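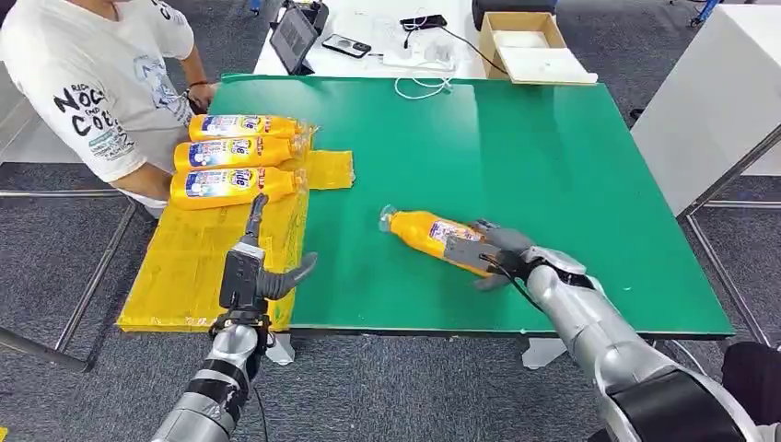

*Bottle handling at the Zarutico open house - right hand on one, three on the yellow sheet.*

**Out and about: Zarutico open house, May**

Quick one because the newsletter closes tonight. Went to the Zarutico open house with a group from our maker club. Got lost in the parking lot, missed the welcome talk, made it in time for coffee and the two-arm demo. Good trip. Would go again.

The robot is called Alari. Two arms, hands with real fingers, works at a green table with plastic drink bottles. Job is easy to say - pick up a bottle, put it where it belongs, get the next one. Less easy to program, going by the talk. Bottles lying on their sides are the hard case, they said, and a hand with fingers gives you a lot of joints to get wrong.

Some numbers from the handout, for those who asked in the group chat: 900 practice runs logged on bottles so far, 144 of them with the current hands. I asked how many they threw out and got a laugh and no number. The demo area is smaller than I expected, carpet floor, ordinary tables, cables. Felt more like our own shop then a factory, which I liked.

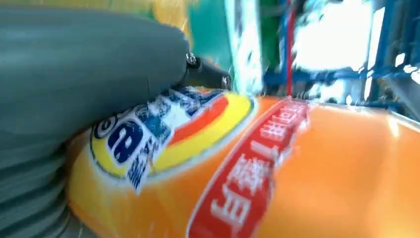

*Wrist camera view. Gray finger against the orange label.*

Best part for me was the wrist cameras. The head camera gets the whole table but a hand can block the very thing it's reaching for, so the close view matters. It's blurry when the arm moves and they don't seem to mind. Several of us went home wanting to stick a cheap camera on the club arm. The Pathirana people (they write the grasping software) had a table by the door and were happy to talk shop, maybe too happy, we nearly missed lunch.

Questions that came up a lot:

- Can it do glass? Not yet. Plastic only for now.
- Do both hands work at once? Yes, thats the point of the bottle job.
- Is it for sale? No. Research only. 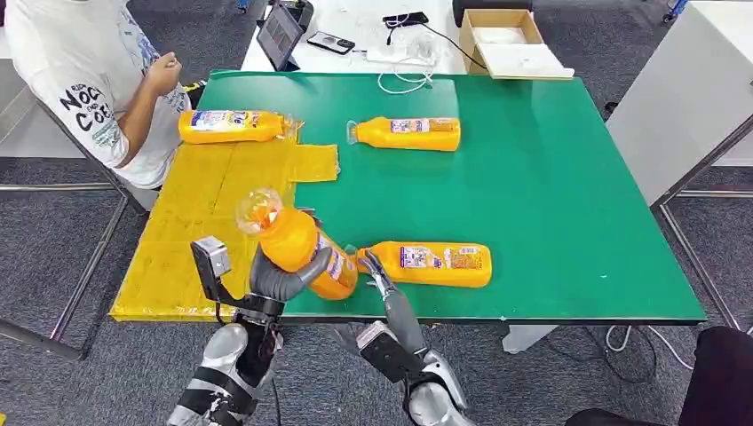

Lunch was sandwiches, gone fast. 267 visitors signed in by noon according to the front desk, and it felt like all of them were in the sandwich line ahead of me. The afternoon had a short session on Tetia, their tool for sorting and labeling recorded runs. Free for clubs and schools. I have the sign-up sheet, ask me at the next meeting, or just grab it off the bulletin board if I remeber to pin it up.

Next open house is in the fall, no date yet. Want a seat in the van - put your name on the list by the door. Bring a sweater, the AC in there is no joke.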